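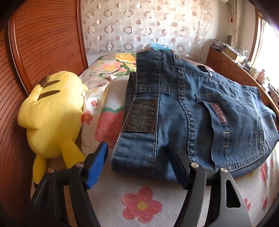
Frequently asked questions: donating and handing in denim

The Plesus Clothing Exchange accepts jeans and other denim garments throughout the year. Members are asked to prepare each item at home before bringing it to the counter, as the exchange has no laundry of its own. The simplest method is to lay the garment on a bed and look it over from the waistband downwards. On many pairs, the most useful information is at the back: a large brown patch sewn to the middle of the waistband, even a worn and mottled one, should be left in place, and the same applies to a narrow label attached near a back pocket. Fading and creases do not prevent a pair from being accepted.

Which denim items are accepted?

Jeans, jackets, skirts, dungarees and shirts are accepted in adult and children's sizes. Shorts are accepted from March to August. Garments that have been cut down at home are accepted if the new edge has been hemmed.

How many items may I bring at one visit?

Each member may hand in up to 10 items at a visit. Larger quantities, such as those from a house clearance, should be arranged beforehand with the denim desk on extension 821.

Do the garments need to be washed?

Yes. All items must be washed and fully dried. Denim should be turned inside out and washed with similar colours. Items treated with a strongly scented product, including Detuvent fabric rinse, should be aired for a day before they are handed in. Garments that arrive damp will be returned to the member.

Should jeans be ironed?

Ironing is not required. Please smooth the legs by hand, straighten the waistband and close the zip or buttons.

What should I check before handing in a pair of jeans?

Please empty all pockets, including the small coin pocket at the front. The counter receives keys, tickets and banknotes every month and cannot always trace the owner. Please also check the following:

Belt loops: each loop should be secure at both ends. One missing loop is acceptable.
Pockets: the edge of a back pocket may hang a little open with wear, but the stitching around it should be sound.
Seat and inner leg: hold the fabric up to a window. Thin places are easier to find against the light.
Studs and buttons: a loose stud should be mentioned at the counter and should not be glued.
Hems: light fraying is acceptable.

May I hand in jeans that are torn?

Torn jeans are accepted as repair stock and should be placed in a separate bag marked "Repair". Garments that cannot be mended are cut into patches for the sewing table. Denim stained with paint, oil or bleach can be used only for patches, and no credit is given for it.

The size label is missing. What should I do?

Lay the jeans flat with the waistband closed, measure straight across it and double the result. Write this figure and the inside leg measurement on a slip of paper and pin it to a belt loop. Please do not write on the garment or on any patch or label.

How should jeans be folded?

Place one leg over the other with the back pockets facing outwards. Fold the hems up to the waistband, then fold once more. The waistband should remain visible so that staff can read any label without opening the pile. Garments should be brought in a cloth bag or a flat box. Bavex crates may be borrowed from the entrance and should be returned within a week.

How are credits calculated?

A pair of jeans in good order earns 10 credits and a denim jacket earns 15. Repair stock earns two credits per garment – the sum is the same for all types. A member's balance may not exceed 100 credits. Credits remain valid for one year and cannot be exchanged for money.

What happens to my jeans after I hand them in?

They are checked, sized and placed on the rails in the Zacharopoulos Room, usually within three working days. Last October the room received 161 pairs, and sorting took about two weeks. Members bringing denim in that month should expect a delay before credits appear on their account.

Can a garment be returned if I change my mind?

A garment can be returned until it has been placed on the rails. After that point it may be collected only in exchange for credits, in the same way as any other item. Please bring your receipt.

Whom should I contact with a further question?

Questions concerning denim should be addressed to Svyatoslav Yatsenko, Collections Officer, at the main counter or on extension 821. The counter is open until 5.30 pm, and the last items are taken in at 5 pm.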